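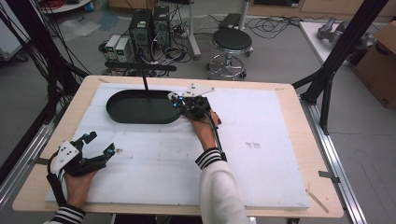 Lowri Hopkin

**Lalum opens its handheld gripper recordings to outside labs**

Sunday, July 17, 2022 — Lalum has released the first part of Thaler, a collection of short table-top tasks recorded by people using handheld grippers. The release holds 1506 recordings and is free for research and teaching. A second part is planned for September.

Each recording covers one task from start to finish. The person doing it holds a gripper in each hand and works at a table, moving or turning everyday items such as trays, cups and boxes. The grippers log their own position and how far the jaws are open. Video is stored alongside on the same clock.

Lalum uses the recordings to train a control program called Vatex. The program is shown many versions of the same task and learns to predict the next movement from what the cameras see. No robot is needed while the examples are being gathered, and a new task can be set up in an afternoon.

"Our early work was all done by steering a robot arm from a second arm," said Tamara Bratu, who leads data collection at Lalum. "It was slow and people got tired. With the grippers in their hands they work at close to their normal speed, and we get a lot more usable material out of a shift."

The tasks in the first part fall into two groups. Two-handed tasks make up 992 of the recordings, and the rest use one hand. Many of the two-handed ones involve a tray, which a person will usually steady at one edge before lifting or sliding it. Twenty-one people took part, among them left-handers, and all were paid for their time.

Recordings with mistakes have been kept. A further 376 attempts in which an item was dropped, knocked over or put in the wrong place are supplied in a separate folder, labelled by the kind of error. Bratu said several labs had asked for them.

"A program that has only ever seen tidy work doesn't know what to do when the tray slips," she said. "We've got plenty of slips."

Faces and voices have been removed from the video. Hands, sleeves and the work area are left as recorded, and the backgrounds have not been cleaned up.

The files can be read with Hotow, Lalum's free viewer, which also converts them to other common formats. Drawings for the gripper mounts are not part of this release. Lalum expects to publish them with the second part, once the fingertip design is settled.

Labs wanting access should write to the Lalum data desk with the name of their organization and a line or two on the planned use. Requests are normally answered within a week.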